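Two Hands, Two Garments: A Conversation With the Keron Laundry Study

March 25, 2021

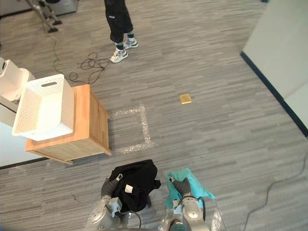 According to the head of the Brerkari textile laboratory, a robot that can lift a shirt has learned very little about laundry, and most published results stop at that point. The laboratory supplied the garments for the study discussed in this article, and its head was asked to comment on the findings before they were released. The view from Brerkari is that sorting and moving clothes with two arms at once is a harder and more useful test than folding one item on a clean table.

The Keron study set out to answer a narrow question. When a two-armed robot is taught household laundry tasks by human demonstration, does it help to record both arms working on separate garments at the same time, or is it better to record each arm on its own and combine the results later? The work was carried out at the Institute's Dollesholm site over a period that began in October. The project lead spoke with the Office of Communications about the method, the result and the limits of both.

"We had assumed that the separate recordings would win," the project lead said. "They are cleaner. The operator has one thing to think about, and the arm that is not in use stays out of the way. Our first plan was written around that assumption."

The team collected 2,000 demonstrations in all. Of these, 1,000 were recorded with one arm active and the other at rest, and 1,000 were recorded with both arms active. Sixteen operators took part, and each of them contributed to both sets. The garments ranged from socks and dish towels to trousers and heavy sweaters. Every demonstration began with clothing in or near a basket and ended when the operator judged that the item had been placed where the instruction card asked for it.

Two control policies were then trained, one on each set, with the same software and the same amount of training time. Both were tested on garments that had not appeared in any recording.

The policy trained on two-arm demonstrations completed more of the test tasks. The project lead was careful about how this should be read. "The difference was clear for large and soft items," the project lead said. "For small items such as socks, we could not tell the two policies apart. I would not want anyone to take from this that two-arm data is better in every case. It was better where the cloth was big enough for one arm to get in the way of the other."

That last point was the subject of much of the conversation. In the single-arm recordings, the resting arm was parked at the side and never had cloth hanging from it. When the two halves were combined, the policy had no experience of one sleeve lying across the other wrist, or of a trouser leg passing under both arms. It tended to continue with the planned motion and pull the garment out of its own grip.

"An operator who is holding something in each hand behaves differently," the project lead said. "People slow down. They raise one hand a little to clear the other. They wait. None of that was in our instructions, and we did not ask for it. It was simply present in the recordings, and the policy learned it."

Asked whether the waiting could have been written in as a rule, the project lead said that the team had tried. A fixed pause was added to the single-arm policy each time the two grippers came within a set distance of each other. The pause reduced the number of dropped garments but made the robot slow, and it did nothing for cases in which the grippers were far apart and the cloth between them was the problem. The pause was removed after 5 days of testing and is described in an appendix to the report.

The conversation then turned to the choice of garments. Dark clothing gave both policies difficulty. Folds and edges are hard to find in a black fabric, and the cameras return little detail from it. The team chose to keep dark items in the study at the same share as any other color.

"A household does not remove its black trousers for our convenience," the project lead said. "We had a long discussion on this, and I believe we made the right decision, although it lowered our numbers."

The operators' own experience also formed part of the study. Each operator filled in a short form at the end of a session. Most reported that two-arm sessions were more tiring, and several asked for shorter blocks. The team reduced the block length midway through collection - a change that the report records, together with a check on whether the earlier and later recordings differed. No meaningful difference was found.

There was less agreement on training. Some operators felt ready after a single practice session, while others asked for more time and produced steadier recordings once they had received it. The project lead considers this the weakest part of the design. "We did not control practice time closely enough. If another group repeats the work, I would ask them to begin there."

A repeat is already being prepared. The Long facility will run the same protocol with its own operators and with a different style of gripper. Its staff have received the instruction cards, the scoring sheets and the list of garments, but not the trained policies, so that the comparison can be made from new recordings. The head of the Brerkari laboratory has asked that knitted items be given a larger place in the second study, on the grounds that knits stretch under their own weight and that a gripper's hold on them can change from one moment to the next. That request has been accepted.

The project lead was asked what the result means for groups that already hold large collections of single-arm recordings. The reply was measured. Such collections remain useful for teaching a robot to find and grasp an item, and the Keron team used its own in that way in a later trial, adding a smaller number of two-arm demonstrations on top. The mixed policy did well on large garments, though the trial was too small to be included among the main findings.

"I would not discard anything," the project lead said. "I would add to it, and I would look carefully at the moments when both hands are full. Those are the moments that we had left out."

The full report, including the scoring sheets and the appendix on timed pauses, is available on request from the Dollesholm site office. Groups that wish to use the garment list for their own studies are asked to state the gripper type and the number of operators in their request.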